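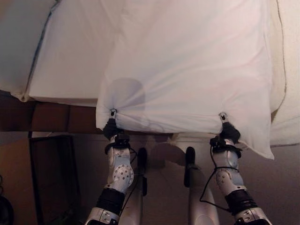
Linen supplier Gavura will change the sizing on its hotel flat sheets in July, after laundries reported uneven shrinkage in the current range. The new sheets are cut 2 inches longer before hemming, and the allowance applies to all bed sizes.

Shrinkage was measured at the Stamine wash plant over 215 cycles. Average loss in length was about 5 percent, most of it in the first few washes. Loss in width was lower and did not change the cut.

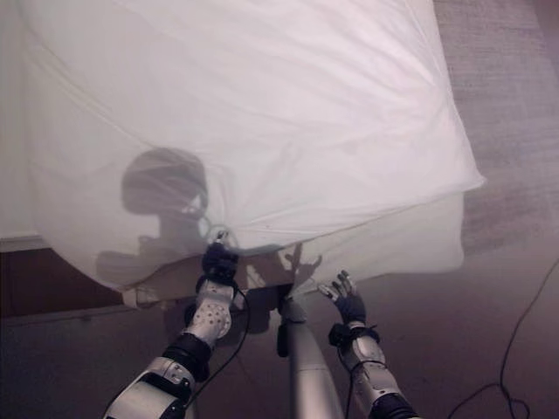

Existing stock will be sold under the old item codes until it runs out. Orders above 2,000 pieces can be split between old and new sizing on request, said Amparo Cárdenas, product manager at Gavura. Pillowcases and duvet covers are not affected. Prices stay the same through the end of the season.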